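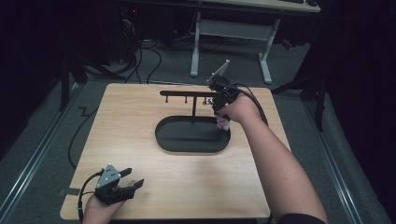
Sunday, June 2, 2024

Mug stand, Coppens oval type. Bench layout and hanging notes, continued from the January sheet.

The January sheet compared this stand with the Nurby one and stopped at the weight figures. Nurby is now out: the base walks across the bench when the last mug comes off. Coppens stays for the Drultden kitchen set unless something below rules it out.

Stand as supplied: oval tray with raised rim, one upright, one crossbar, three pegs pointing down from the bar. All black. The upright goes in with a single screw from beneath the tray. Tightened to the stop, then backed off and retightened, as the first one had a burr in the thread. No play at the bar after that.

Load. Supplier sheet gives 3000 g for the bar, evenly spread. Our heaviest set comes to 1870 g with everything up, so there is margin. The sheet says nothing about uneven loading. Worst case is one heavy mug on an end peg and nothing opposite. Tried it with the Catura stoneware: bar dips 4 mm at the loaded end and comes back when the mug is lifted. Acceptable. Repeat after a week of use and check the screw.
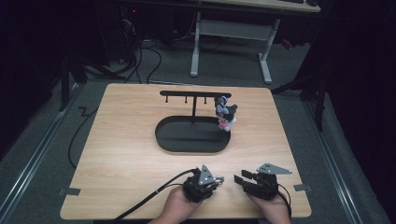 Peg order matters more than I had allowed for. Centre first, then the ends, keeps the bar level while filling; emptying goes the other way. The pegs are short, so a thick handle needs tilting before it will seat. Small items that don't hang have to live on the tray, and the rim is the awkward part. The mouse figurine stands at the right edge of the oval, up against the end of the crossbar, and anything placed there takes up the room a mug would want on that side. For the layout drawing: loose items go towards the front of the tray, well inside the rim. Drawing to be revised.

Rim height measured at 8 mm. Enough to hold drips, low enough to wipe over with a folded cloth. The inside corner where base meets rim collects crumbs. Brush it before wiping.

Clear pieces are harder to judge for clearance than the stoneware — the lower edge disappears against the base. Sight along the tray from the side, at bench height.
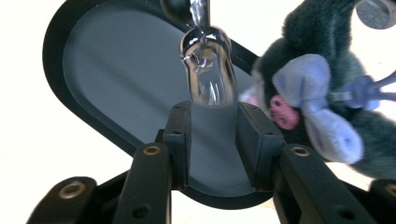
Clear piece above the tray, plush toy alongside.

To do:
— recheck upright screw after one week
— repeat end-peg test with the wide-handled Catura mug
— ask Coppens whether the longer pegs fit this bar
— move the Nurby stand to the returns shelf, with its screws

Open point: felt under the tray or not. Without it the stand can be slid to the wall one-handed, but it may mark a soft top. Leaving it off for now.

Last updated: see entry date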